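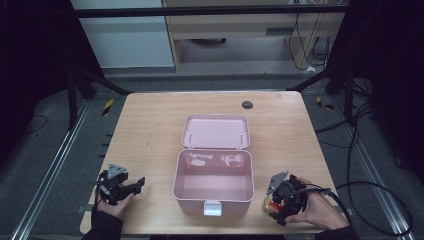 Section 3: Fitting the Ultus Roof Box

Read this section once all the way through before you lift anything. Most of the calls we get at Bruver come from people who read step 1, felt confident, and phoned us at step 6.

Before you start

The Ultus fits cars with factory side rails or with Mindeck crossbars. It does not fit bare roofs, however flat and inviting they look. Check the roof load limit in your car's owner's manual, then subtract the weight of the crossbars and the box itself. What remains is what you can carry. People tend to be disappointed by this number, and the number does not care.

You will need a second person. The box is light enough for one adult to lift and long enough for that adult to lose control of it on the way up.

Note: Wash and dry the roof first. Grit trapped under a crossbar foot will sand your paint every mile you drive.

Mounting the box

1. Set the crossbars at the spacing shown on the card in your hardware bag. Tighten the feet evenly, going side to side.

2. Open the box on the ground and take out the four clamps, the keys and the torque knob. Put the keys in your pocket. Do not put them back in the box.

3. Close and latch the lid. With one person on each side, lift the box onto the bars, pointed end toward the windshield. If it looks faster the other way around, it isn't.

4. Open the tailgate slowly, with one person watching the gap. If the tailgate touches the box, close it and slide the box forward. Repeat until you can open it fully.

5. Unlock the lid and raise it from the passenger side. Feed each clamp up through its slot from below, so the jaws wrap under the crossbar.

6. Turn the torque knob on each clamp until it clicks. One click is enough. The second click you are about to add for luck is how clamps get stripped.

7. Grab the box at both ends and try to shift it. The whole car should rock on its springs. If only the box moves, go back to step 5.

8. Lock the lid and try to pull it open. The key will not come out unless all the latches are closed. If your key is stuck, the lock is doing its job, so please put down the pliers.

CAUTION: Your car is now taller. Write the new height on the sticker supplied and put it where the driver can see it. Parking garages will not remind you gently.

Loading

Put heavy items in the middle, between the crossbars, and light items at the ends. Strap everything down, including the things you are sure won't move. Skis go tips to the rear. Nothing should press against the lid; if one of you has to sit on it to get it closed, take something out.

CAUTION: Do not carry fuel, pets or loose bowling balls. Each of these has its own file in our office.

After you drive off

Stop and recheck all the clamps after the first 2 miles, then at every fuel stop. Expect more wind noise and worse gas mileage. A whistle usually means a crossbar end cap is missing. A rattle usually means step 6.

Every 3,000 miles, take the box off, clean the clamp jaws and wipe the lid seal with a damp cloth. Don't use solvent, and don't use the Tian seal spray sold for door rubber, which makes this seal swell.

If you only ski, take the box off by May. It will ride around empty all summer quite happily, but you will be paying for its gas.

Lost keys

Your key number is stamped on the lock face. Send it to Meifang Tang at the parts desk with your proof of purchase. Questions about crossbar fit go to Hongjun Duan, who will ask for the model year first -- have it ready.

Section revised Sunday, December 21, 2025. Go on to Section 4 for removal and storage.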